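Lesezeit: 2 Minuten

Häufige Fragen: Können Roboter schon aufräumen?

Was kann ein Roboterarm im Haushalt heute zuverlässig?

Wenig, und das Wenige nur an einem festen Platz. Am weitesten ist das Sortieren: Teile vom Tisch nehmen und in den passenden Behälter legen. Ditine verfolgt diese Aufgabe seit 2022, weil sie in der Küche wie in der Werkstatt vorkommt. 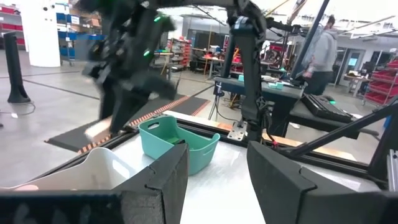

Staubsaugen und Rasenmähen zählen wir nicht dazu, dafür gibt es eigene Geräte ohne Arm. Wäsche falten klappt in Vorführungen, im Alltag bleibt zu viel liegen.

Warum wird mit Bauklötzen geübt?

Klötze sind billig, gehen nicht kaputt und lassen sich in einer Minute neu verteilen. Ein Prisma greift sich anders als ein Quader, und ein flaches Stück ist schwerer aufzunehmen als ein hohes. Wer hier scheitert, braucht mit Besteck nicht anzufangen.

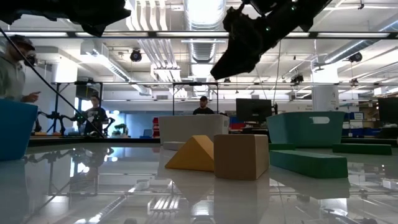 Wie schnell geht das?

Langsamer als von Hand. In unserem Vergleich vom August brauchte ein Mensch für 11 Teile weniger als eine halbe Minute, das System von Cedent 180 Sekunden. Nachts oder nebenher kann das trotzdem reichen - niemand muss danebenstehen, solange nichts herunterfällt.

Wie oft geht etwas schief?

Bei Cedent lagen am Ende 79 Prozent der Teile im richtigen Behälter. Die meisten Fehler passieren beim Zugreifen: Der Finger schiebt das Teil weg oder fasst es an der Kante. Kleine Würfel sind dabei heikler als lange Stücke. 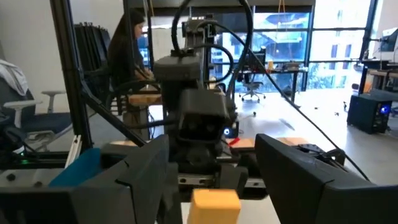 Kleiner gelboranger Würfel vor den Greiferfingern, gegenüber ein zweiter Arm

Braucht man zwei Arme?

Zum Einräumen loser Teile genügt einer. Zwei lohnen sich, wenn ein Behälter festgehalten werden muss oder der Tisch so breit ist, dass ein Arm nicht überall hinkommt.

Lohnt sich die Anschaffung für eine kleine Werkstatt?

Bei immer gleichen Teilen vielleicht, bei gemischter Ware noch nicht. Rechnen Sie die Einrichtung mit ein. Bei Nusis dauerte sie vier Tage, und nach jedem Umbau des Tisches kommt Zeit dazu.

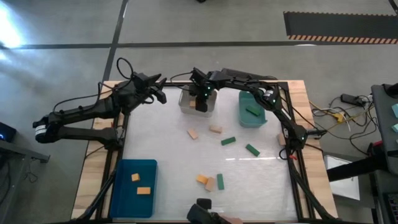

Dağdelen widerspricht: Gerade bei gemischter Ware spare man am meisten, auch wenn jedes fünfte Teil von Hand nachsortiert werden müsse. Man dürfe nur keinen Akkord erwarten.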